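Les sacs isothermes, ou comment j'ai arrêté de croire les étiquettes

30 mars 2025

Seema Upadhyay m'a encore parlé de son sac à déjeuner au bureau. Elle en est à son troisième et elle jure que le dernier « change tout ». Je l'aime bien, Seema, mais elle avait dit la même chose du deuxième, et aussi de la boîte à compartiments qui devait sauver nos salades et qui a surtout fui dans mon agenda.

Je me suis laissé convaincre quand même. En décembre, j'avais passé une heure sur le site de Grastura à comparer des modèles qui se ressemblent tous, avec des fiches produit rédigées par des gens qui n'ont sans doute jamais transporté un reste de gratin dans le métro. « Fraîcheur longue durée. » Longue comment ? Par quelle température ? Avec quoi dedans, un yaourt ou un rôti ? On ne le saura pas. Un des modèles promettait 48 heures, avec un astérisque, et l'astérisque renvoyait à une page introuvable. J'ai fermé l'onglet, j'ai mangé mes sandwichs tièdes tout l'hiver et je ne m'en suis pas plus mal porté.

Puis j'ai fini par céder, pour une raison que je n'avoue qu'à moitié : le tissu. Un bleu-gris chiné, un peu duveteux, qui ne fait ni pique-nique d'entreprise ni matériel de camping. On peut le poser sur une table de réunion sans avoir l'air de partir à la pêche.
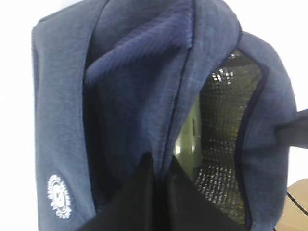
Le sac ouvert, avec sa doublure qui brille.

Parlons-en, de cette doublure. Tous ces sacs ont quelque chose de métallisé à l'intérieur, et je reste persuadé qu'une bonne partie de l'effet est psychologique. Ça brille, donc c'est technique, donc ça marche. Les petits carreaux matelassés accrochent la lumière, on pense couverture de survie, on pense astronaute, et on range son taboulé avec respect. Que le froid tienne grâce à ça ou grâce au pain de glace qu'on glisse à côté, je n'ai pas d'avis définitif. Mon soupçon va au pain de glace.

J'ai fait mon petit essai, pas bien scientifique. Même boîte, mêmes pâtes au pesto, même trajet, un matin avec pain de glace et un matin sans. Avec, c'était frais à midi. Sans, c'était à la température du bureau, c'est-à-dire celle que décide le radiateur. Oliwia Czerwiński, qui partage mon bureau et mon radiateur, m'a fait remarquer qu'il aurait fallu refaire l'expérience avec un vieux sac en coton pour comparer. Elle a raison. Je ne l'ai pas fait, j'en avais assez des pâtes au pesto.

Autre chose qui m'agace, les aménagements intérieurs. Dans le mien, il y a un pan de tissu côtelé d'un bleu plus soutenu, joli au demeurant, qui retombe exactement là où je veux passer la main. Le passepoil marine le long de l'ouverture, lui, ne gêne personne et fait une finition propre. Le petit logo rond brodé en blanc sur le devant, je m'en serais passé, mais il paraît que c'est ce qui plaît. Je n'ai jamais choisi un sac pour son logo, enfin je crois.

Reste le nettoyage. Les recoins retiennent les miettes, et un coup d'éponge ne va pas jusqu'au fond des coutures. Je le retourne au-dessus de l'évier, je tape dessus, j'essuie et je le laisse ouvert toute la nuit. J'attends de voir ce que ça donnera en plein été avec du melon.

Est-ce que je le recommande ? Pour l'allure, oui. Pour la fraîcheur, achetez d'abord deux bons pains de glace et voyez si votre vieux cabas ne suffit pas. Seema trouve que je suis de mauvaise foi. Elle regarde déjà un quatrième modèle.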